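Dresura Forum > Planning and Perception
Grasp height on low objects

ernetti_lab
Our site runs the Vodeck planner, release 2.
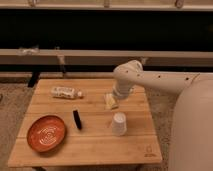 The planner takes its table height from one calibration. Contact at the yellow object was accepted, yet the inverted paper cup was rejected 15 times in 47 requests.

ngui_support
Please raise the clearance setting – the default is too low.

controls_desk
I respectfully disagree. Clearance would not affect the cup. The depth filter should be reviewed first.

ernetti_lab
Both changes will be tested separately, with the gripper held above the wood between requests. 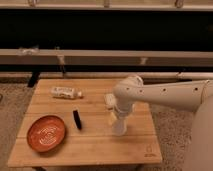 Reply from ngui_support
Agreed. Kindly attach the filter log.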